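Chapter 4
Who Pays for the Grid?

After reading this chapter you should be able to:
explain the difference between an energy charge and a network charge
describe how a connection queue works
discuss why a new power line can be late even when the money for it is ready

4.1 A town waiting for a cable

In March the town of Jotinville received a letter from its network company, Kauppinen. The letter was two pages long and it said that the wind farm on the Bokley ridge could not be connected in the year which was promised. The turbines were already ordered. The road to the ridge was already built, and the landowners had signed their leases. What was missing was 14 kilometers of high-voltage line and one transformer.

Such a situation is common today. In the earlier chapters we looked at power plants: what they burn or do not burn, what they cost to build, and how long they run. The present chapter deals with everything that stands between the plant and the wall socket. Students often find this part dry at first. It is however the part where many energy projects are delayed, and a large share of a household bill is decided here.

4.2 Two kinds of cost

A customer who buys electricity pays for two different things. The first is the energy itself, measured in kilowatt-hours. The second is the use of the network, that is, the lines, the substations and the people who repair them after a storm. The energy price can change every hour. The network price is usually fixed for a year and must be approved by a regulator.

Let us take the Bokley case. The planned line has a capacity of 300 megawatts, but the wind farm needs only a part of it. Should the wind company pay for the whole line, or only for its part? If it pays only for its part, the rest must be carried by the other customers of Kauppinen, who may get no benefit from it for many years. If it pays for everything, the next company in the queue will use a line which somebody else has financed. Both solutions exist in practice, and both have their critics.

Large consumers make the question harder. Pralatex, a packaging manufacturer in Jotinville, wants to replace its gas boilers with electric ones and has asked for a bigger connection from the same substation. The factory has nearly 2,000 workers, so the town council follows its application closely. 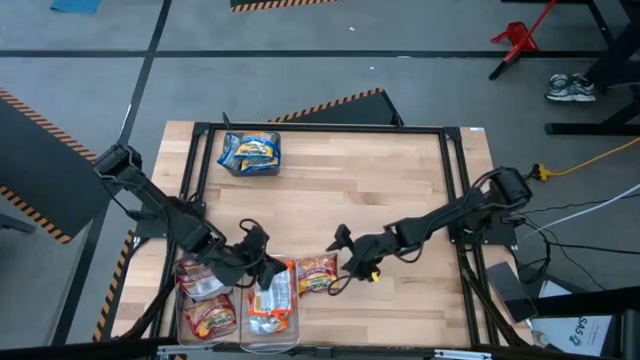 Two robot arms over a wooden tabletop with snack packets.

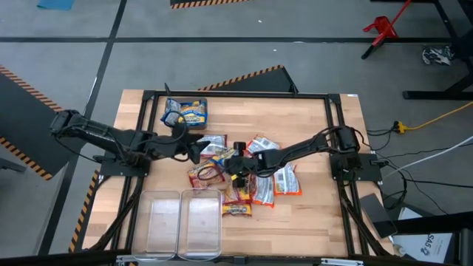

At the public hearing on the line, Anonymous resident asked why the people in the valley should pay more for the network when the wind farm would sell its power to other regions. The answer from the company was that a stronger line also gives fewer power cuts in the valley, but it could not say how many fewer. We will come back to this question in section 4.5, after we have learned how a regulator calculates the value of a power cut that did not happen.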